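Needle files -- how do you store yours?
Hobby Bench forum > Hand tools

mwana_n
Finally got a full set of needle files and I am so happy with them! Been cleaning up brass hinges for a little jewelry box and the skinny ones get into corners my old file never could. Question is storage. The pouch drives me nuts, so I'm trying a plastic tray.
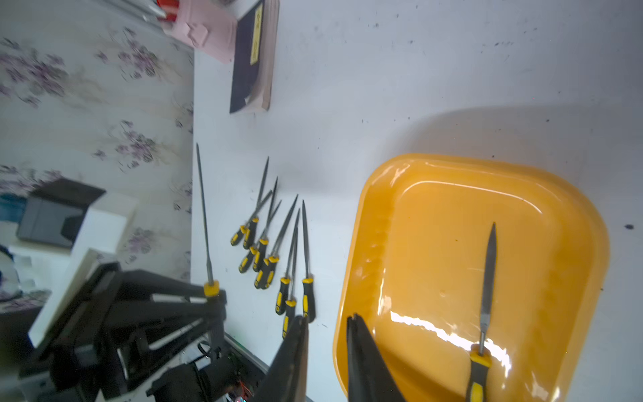 My plan is one tray for the whole set, right at my elbow, so I can grab a shape without digging. I love the black and yellow handles, they're so easy to spot on a white table. Only one has made it into the orange tray so far, most of the rest are still fanned out next to it. Should I line it with something?
-- Mwanahawa

Clekberg
Nice set! But please don't let them pile up in there. Teeth rubbing on teeth dulls them fast. I drilled a block of scrap pine, 2 rows of holes, points down. Took me 40 minutes.

dswai
Gotta disagree with Clekberg a bit. I've tossed mine in a cookie tin for years and they still cut great. A tray is fine! Chalk the teeth before you file brass, that matters way more.

Clekberg
Years of hobby use, maybe. I do this daily -- they go dull, Dennis.

mwana_n
Ha, okay! Cork liner for now, and I'll try the pine block too. What size drill bit did you use?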